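Can a robot arm strip drives out of old desktops yet, or am I dreaming

Asked in: Shop and small business

Ok so hoping someone has done this. We're a small refurb place, office desktops mostly, and we have a pallet situation. 235 towers came in from a lease return in August and there's 626 total if I take the next lot, which I'd like to. Every one of them has to have the hard drive pulled before anything else happens. Drives go to wipe or shred, case goes on to the next bench.

By hand a decent person does it in 56 seconds once the side is off. Boring, not hard. Lay the case down, pop the side, squeeze the caddy, slide it out, pull the two cables. The trouble is keeping anyone on it for a whole day. People start getting sloppy after lunch and then we get bent tabs, scraped boards, one cut thumb.

So the question — are arms good enough for this now? Not a huge factory line, just one arm at one bench. I had a quote from an outfit called Bromach and they were very confident on the phone, which made me less confident.

Mostly Dell, mostly the same style inside, blue plastic caddies that hold the drive. This is the kind of job I mean:
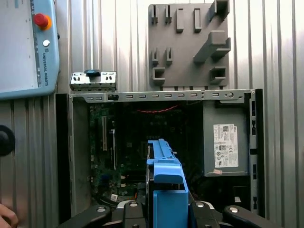
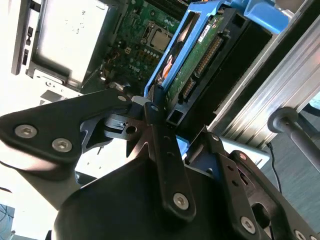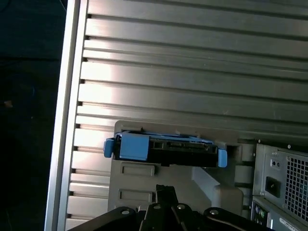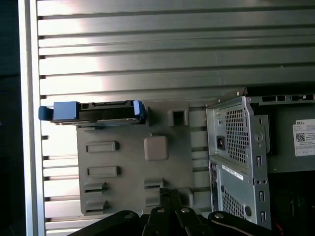

Things I'm worried about, no particular order:

Cables. They never sit the same way twice. Somebody opened half of these before us and stuffed everything back in.

Force. Those plastic tabs want a squeeze and a pull at the same time and if you pull crooked it binds. I do it by feel, couldn't tell you how hard.

Shiny metal. Does glare mess up the vision side? Bromach said no problem. Would like to hear that from someone not selling me one.

Different models. 85 of the first lot are a smaller case with the drive somewhere else entirely. Would I have to teach it all over again?

Budget is not big. If the answer is "hire a student for Saturday" just say so.

3 answers

Answer 1 (accepted)

Did a trial of this at my last job, Dasham, similar size shop, bit more money. Short version: pulling the caddy, yes. The whole job, no.

The arm itself is fine. If the case is held in the same spot every time it will go to the caddy and grab it all day. We clamped the tower against two stops and that did more for us than any software. Without stops we were off by a little every time, and a little is enough to miss a tab.

Squeeze and pull: you want force sensing, either in the wrist or in the arm. Set it to give up above a limit and back off and try again. Ours wiggled slightly side to side on the way out, like you would. Looks dumb, works. Before we added the wiggle it jammed constantly.

Cables we never solved. A person unplugged them first, then the arm took the drive. So you still have somebody standing there, which kind of kills the math at your volume. We got it down to one person feeding two stations and that was OK, not amazing.

Glare is real. Bare case metal under overhead lights goes pure white on camera and the edges you're looking for dissapear. We hung a diffuser over the bench and turned off the tube directly above. Cheap fix, do that first. The colored caddy helps you a lot here btw, blue against gray is about as easy as it gets. Black on black cases were miserable.

New model = new teaching, at least for us. Half a day each once we knew what we were doing. I'd pull your 85 small ones out and just do them by hand.

Also — ask Bromach to run YOUR cases. Not the demo case. Send them ten ugly ones, including one somebody already messed with, and watch on video start to finish with no cuts. If they won't do that you have your answer.

For 626 total I would not buy. If you're getting a lot like that every couple months, then maybe.

Comment from asker: super helpful, thanks. The unplug-first thing is what I was afraid of. Will ask them about the ten cases.

Comment: seconding the stops. Ours were two bits of angle bolted to the bench, nothing fancy

Answer 2

The newer learned stuff is better at this than the old point-to-point programming, where somebody drives the arm by hand through the job a bunch of times and it picks it up from that. Saw one putting drives back IN at a Hadurell open day, and inserting is harder than removing imo, you have to line up both sides. It was slow. Got it maybe most of the times I watched, then it got one in at an angle and just kept pushing until the guy hit stop.

So getting there but I wouldn't leave it alone in the building. Two fingers is also a real limit. You use one hand to steady the case and the other on the caddy without thinking about it. One arm can't, so something else has to hold the case down or the whole thing walks across the bench.

Don't know about pricing. Castaño does rentals I think? Might be worth a month of that before you commit to anyting.

Answer 3

hire the student. two students. rotate them every hour and get them decent gloves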